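Kelavach Technical School
Automation and Maintenance, second year
Handout for unit 9: Fault analysis on two-arm cloth handling
Date of lecture: 7/11/23

Please read this handout before the laboratory hour. In the last unit we spoke about stops which are caused by the machine itself: a blown fuse, a broken cable, a motor that gets too hot. Today we speak about a more difficult kind of fault. All parts are in good order, the controller gives no alarm, and still the result is wrong.

1. The case

The case comes from the towel folding cell of the Hotwood laundry line. The cell has two arms, left and right, each with a two-finger gripper, and the program comes from the supplier Rarnine. The arms fold a towel once, turn to the next fold, and then put it on the pile. In one week of July the cell made 415 cycles. In 60 of them the second fold was bad, and one of the cycles ended with a protective stop, when a gripper pressed on the table harder than the limit allows.

The operators first thought of the grippers. The fingers were cleaned and the closing force was measured, and both were correct. After this the limit for the protective stop was raised, so that the cell would not stop again. I ask you to remember this step. We come back to it in section 4.

2. What the arm believes and what is true

The program has no direct knowledge of the towel. It has an estimate of where the corners are. After the first fold, it calculates the new corners from the old ones, as if the cloth were a sheet of paper with no thickness and no friction. If the first fold is a little short, or the cloth slides while it is put down, the estimate and the cloth do not agree anymore. The error is small at this moment. It becomes large in the next step, when the gripper goes down to a place where there are two layers in the estimate and only one layer on the table.

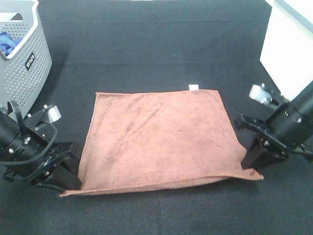
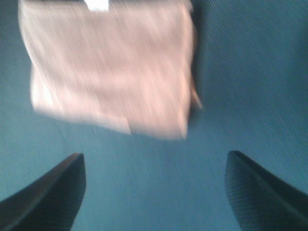
The fault in our case has the name "layer offset", and you will find it under this name in the fault list of the cell. It means that the edges of the upper and the lower layer do not lie on each other. A small offset is normal for soft cloth and does no harm by itself. In the view of the whole table, the lower layer comes out along the bottom edge as a thin band, and it goes farther to the left and to the right than the upper layer. A gripper that closes on one of these lower corners can take the single layer and leave the upper one behind. When the arm then lifts, the folded shape opens, and the program continues with its estimate as if nothing had happened.

The wrist camera could help here, but only under one condition: the picture must be sharp enough to find the edge. In the wrist view the cloth is so blurred that no seam can be made out. The small white patch at the top is still bright, and an edge finder which looks for strong contrast may choose it before the hem. For this reason the check must be made with the arm at rest. In the old program of the cell the check was made while the arm was moving, to save time.

3. Order of the investigation

Please keep this order in your report, also when you think that you know the answer already.

Write down what the cell did, with no explanation. "The second fold was open on the left side" is an observation. "The left gripper was weak" is an explanation and belongs later.

Compare the log with the saved pictures. The log of the cell says "grasp OK" when the fingers close to the expected gap. One layer of thick towel and two layers of thin towel can give nearly the same gap, so this message does not prove much.

Change one thing only, and repeat. At Hotwood the waiting time before the wrist picture was set to 250 milliseconds and everything else stayed the same. In the next 170 cycles there were four bad folds.

Only then look at the remaining cases. Three of the four were towels with a damaged hem — a fault of the material, which the program could not correct.

4. The safety side

The protective stop was not the fault. It was the only part of the system which noticed that something was wrong. When the limit was raised, the cell ran longer between stops, but a person who reached to the table would have met a higher force than the risk assessment permits. The limit was set back after the inspection by Derese, and the value is now protected with a password.

In our laboratory the following rules are valid:

Do not change a force or speed limit to make a stop disappear.
Do not straighten a towel by hand while the arms are enabled, even if they stand still. An arm that waits for a picture looks the same as an arm that has finished.
After each protective stop, write the cycle number and the position of both grippers in the book before you press reset.

5. For the laboratory hour

Prepare one page on the following points. Explain why the message "grasp OK" is not enough to detect a layer offset, and propose one more signal that could be used. Estimate how the waiting time changes the cycle time, with the values from your own group. Describe what you would tell an operator who asks you to raise the limit again.

The page is to be handed in at the start of the next unit. Groups that have not yet done the gripper calibration from unit 8 should do it first, on the left arm.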